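Werkstattbuch Polsterei, 24. Juli 2022

Gestern den ganzen Nachmittag beim Auftrag Biswas gewesen, viel länger als gedacht, und weil ich abends zu müde zum Schreiben war, kommt der Eintrag erst jetzt, mit der zweiten Kanne Tee neben mir. Es geht um die grauen Sofas im Wohnzimmer, vor allem um den Zweisitzer mit den hohen Rückenteilen. Gewünscht ist Auffrischen, kein Neubezug, und nach dem Befund von gestern halte ich das auch für den richtigen Weg.
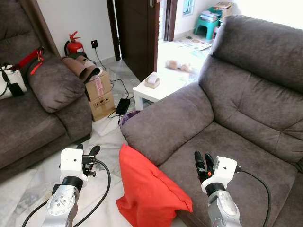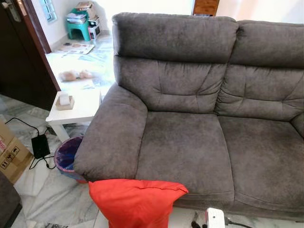
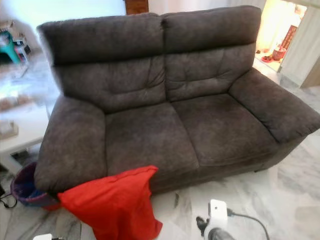 Grauer Bezug, Griff wie Wildleder, vermutlich Mikrofaser.

Zum Bezug also. Er ist fleckig im Ton, hellere und dunklere Partien nebeneinander, und beim ersten Hinsehen denkt man natürlich gleich an Schmutz. Ein guter Teil davon ist aber einfach Strich: Mit der flachen Hand in eine Richtung gestrichen, wird die Stelle hell, zurückgestrichen wieder dunkel. Das kennen wir von dem Ecksofa im Oktober, über das wir uns damals so lange den Kopf zerbrochen haben. Übrig bleiben ein paar dunklere Wischer, die beim Streichen nicht mitgehen. Die sind echt und müssen behandelt werden. Ich habe sie mir mit Schneiderkreide auf einer kleinen Skizze markiert (liegt in der Auftragsmappe, bitte nicht wieder als Einkaufszettel benutzen).

Die Sitzkissen geben etwas nach und werfen Falten, wie man das nach einigen Jahren erwarten darf. Ich habe mich links und rechts hingesetzt, bin ein bisschen hin und her gerutscht und habe danach von unten gedrückt. Die Unterfederung fühlt sich gleichmäßig an, kein Knarzen, nichts Spitzes. Für mich ist das der Schaum, oder die Watteauflage darüber, die sich verschoben hat. Aufmachen möchte ich erst, wenn wir wissen, ob sich der Bezug überhaupt ohne Auftrennen abziehen lässt. Den Reißverschluss habe ich gesucht und nicht gefunden, was noch nichts heißen muss.

Die Rückenteile sind eigentlich das Schönste an dem Stück, oben diese dicken Wülste, in die man den Kopf so richtig hineinlegen kann! Darunter ist der Stoff eingezogen und gerafft, und in solchen Falten sitzt erfahrungsgemäß der meiste Staub. Also zuerst mit der schmalen Düse und der weichen Ziegenhaarbürste, ganz ohne Wasser, und wirklich jede Falte einzeln auseinanderziehen. Das dauert, aber wenn man gleich nass darübergeht, schmiert man sich den Staub nur tiefer hinein.

Probe auf mitgebrachtem Reststoff, heute früh in der Werkstatt: Den Schaumreiniger von Fuvus 8 Minuten stehen lassen, dann mit dem feuchten Tuch abgenommen und mit der Bürste gegen den Strich aufgerichtet. Ergebnis recht ordentlich, der Flor steht wieder, kein Rand. Beim zweiten Stück habe ich den Reiniger von Truselus genommen, gleiche Zeit, und da blieb ein ganz feiner Hof um die Stelle, den man nur schräg gegen das Licht sieht. Mir reicht das, um ihn auf dem Sofa nicht zu verwenden. Der Reststoff ist allerdings nicht derselbe wie beim Kunden, nur ein ähnlicher, deshalb vor Ort noch einmal an einer verdeckten Stelle probieren, am besten hinten unten am Rücken.

Beim Scheuern bin ich neugierig geworden und habe das behandelte Stück noch auf unseren alten Apparat gespannt, 2.000 Touren. Kein Pilling, die Farbe unverändert. Der Apparat quietscht übrigens wieder ganz jämmerlich, da müsste einmal jemand mit Öl an das Lager.

Zum Arbeiten im Raum: Der Boden ist weiß marmoriert und poliert, da möchte ich keinen einzigen Tropfen Reiniger haben. Die große Abdeckplane mitnehmen und dazu die alten Wolldecken, damit man beim Verrücken nichts zerkratzt. In der Lücke neben dem Sofa ist es eng, da stehen Kartons, der kleine weiße Beistelltisch und ein Papierkorb, und es liegt ein Netzteil mit Kabel am Boden. Das alles bitte zuerst umräumen und hinterher genauso wieder hinstellen. An die dicken Armlehnen kommt man sonst von außen gar nicht heran. Das rote Kissen vorn an der Lehne lege ich weg, bevor irgendetwas feucht wird, Rot neben feuchtem Grau macht mich nervös.

Für den Termin einpacken:
Schmale Düse, Ziegenhaarbürste, 2 Eimer
16 helle Tücher, frisch gewaschen und ohne Weichspüler
Schaumreiniger Fuvus, die volle Flasche
Plane, Wolldecken, Kreppband
Musterkarte Flunari, falls doch noch über Stoffe gesprochen wird

Offen ist noch, ob das zweite Sofa gleich mitgemacht werden soll. Ich rufe morgen an und frage auch nach der Trockenzeit, über Nacht sollte sich dort möglichst keiner hinsetzen.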